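诺姆霍姆区选民参与项目 年中进展报告

提交：博洛索普公民基金会 项目资助部
撰写：萨龙·伊尔马（Saron Yilma），项目统筹
报告期：三月至九月

一、先说结论

贵部上次来信建议我们“把最重要的内容放在最前面”，照办。本期原定开展三项工作：补登选民、举办候选人见面会、监督选区边界重划的公示过程。第一项超出预期，第二项办成了，过程不大体面，第三项卡在区议会的一扇玻璃门后面，至今没有出来。

经费支出在预算之内。超支的只有茶水一项，说明见第五节。

二、补登选民

诺姆霍姆的选民名册多年没有像样地更新过。斯托恩伯格路一带去年新建的几栋公寓，在名册上仍然是一片停车场，而停车场按规定不能投票。我们从三月开始逐户走访，到九月初收回有效补登表2,000份，全部送交选举登记处并取得回执。

登记处起初只肯收用黑色墨水填写的表格。我们问依据是什么，对方翻了一个上午的手册，下午告诉我们蓝色也可以。为此已经重填的那一批表格，我们没有再提，算是给双方留一点余地。

被退回的表格有69份，原因大多是地址写法不一致：居民写的是大家都叫的路名，登记处认的是议会十几年前改过、却一直没换路牌的新名。我们逐一上门更正，同时致函议会请求更换路牌。议会回函称，路牌更换须等选区边界确定之后再议。选区边界的事，见第四节。

走访中最有效的时间是傍晚六点以后，最无效的是球赛转播时段。这条经验在申请书里没有写，下一期的排班已经按它调整。另外，原计划印制的宣传折页效果平平，多数住户接过去之后先问是不是催缴水费的。改成一张只有三行字的卡片以后，问水费的人明显少了。

三、候选人见面会

原计划在三个选区各办一场，实际办了三场，但有两场在同一个选区。北选区的两位候选人都同意到场，条件是对方不先发言。我们提出抽签，一方要求查看签筒，另一方要求更换签筒，最后这一场挪到了中选区，由主持人按姓氏笔画决定顺序，双方都说自己吃了亏，于是得以开始。

三场的提问都由居民事先投递、现场抽取。问得最多的是公交末班车，其次是市场街的排水，再次是候选人本人住不住在选区里。第三类问题的回答普遍较长。

菲克雷社区电台全程转播了中选区第二场，并把录音放到了网站上。有居民来电投诉主持人打断候选人太多，也有居民来电投诉打断得太少。我们把两类意见都转给了主持人，她表示会在下一场保持现状。 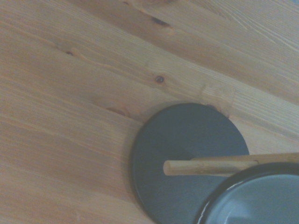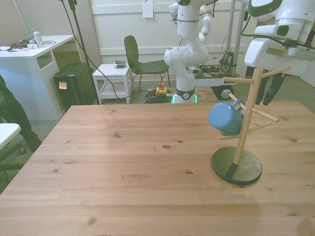
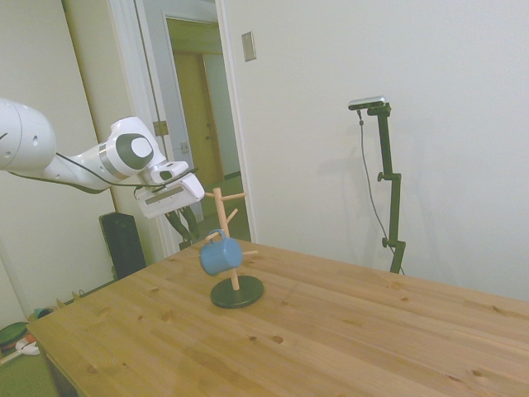
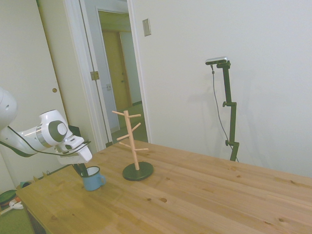 四、选区边界重划的公示监督

按照规定，边界草案应在议会大厅公开张贴，并接受书面意见。草案确实贴出来了，贴在大厅里侧的公告栏上，而大厅里侧在公示期间因为铺地砖没有开放。隔着玻璃门可以看到地图，视力好的人还能看到图例。

我们在五月提交了书面意见，请求把草案移到入口，并延长公示期。议会秘书处六月回复，已将意见转交边界小组；边界小组七月回复，公示场所归秘书处管理。两份回函都写得很客气，已作为附件二和附件三随本报告提交。

在等待期间，我们向测绘部门申请取得了草案的底图，自行印成大幅，在菲克雷市场和两所学校门口展出。居民意见收集得比预想的多，其中最集中的一条，是草案把斯托恩伯格路从中间分开，路南归中选区，路北归北选区。住在路北的居民想知道自己为什么要去河对岸投票。我们也想知道。

目前的状态是：地砖已经铺好，玻璃门已经打开，公示期已经结束。我们就此向申诉机构提出了复核申请，对方受理了，没有给出答复时间。这一项指标本期只能如实填写“未完成”。

五、经费说明

人员、交通、印刷三项均未超出预算，印刷一项因为折页停印略有结余，拟转入下期的卡片印制，请贵部确认。

茶水超支出在北选区那一场的筹备阶段。双方代表就发言顺序谈了整整一晚，每一轮都要重新泡茶。我们考虑过停止供茶以加快进度，没敢试。

上次报告中贵部询问的打印机，已经修好。维修费低于重新购买的费用，尽管修的次数加起来可能让这个说法不太站得住。票据按时间顺序附后。

六、困难与调整

人手方面，走访队在八月有几位学生返校离队，剩余片区由办公室人员补上，进度慢了一些，九月已经追平。

与议会的关系谈不上坏。他们认得我们的信封，这一点从回函速度看不出来，但前台确实会主动替我们开门。下一期我们打算改为当面递交并索取签收，少走邮寄。

中立性方面，本期收到两方阵营各一次指控，说我们偏向另一方。指控信均已存档，我们也分别作了书面答复，内容基本相同，只换了抬头。

七、下期安排

十月：完成市场街以南的补登走访；跟进退回表格的二次核对。

十一月：在北选区补办一场见面会，地点必须在北选区，签筒由电台提供。

十二月：视申诉机构的答复，决定是否就边界草案提出第二轮意见；如届时仍无答复，则将已收集的居民意见整理成册，直接送交全体议员。

需要贵部协助的有两件：一是确认印刷结余的用途，二是以基金会名义致函议会秘书处，询问公示场所的安排。后一封信我们已经拟了草稿，措辞比我们自己寄出的那几封温和，附件四可供参考。

附件一：登记处回执汇总
附件二：议会秘书处复函
附件三：边界小组复函
附件四：致秘书处函（草稿）
附件五：票据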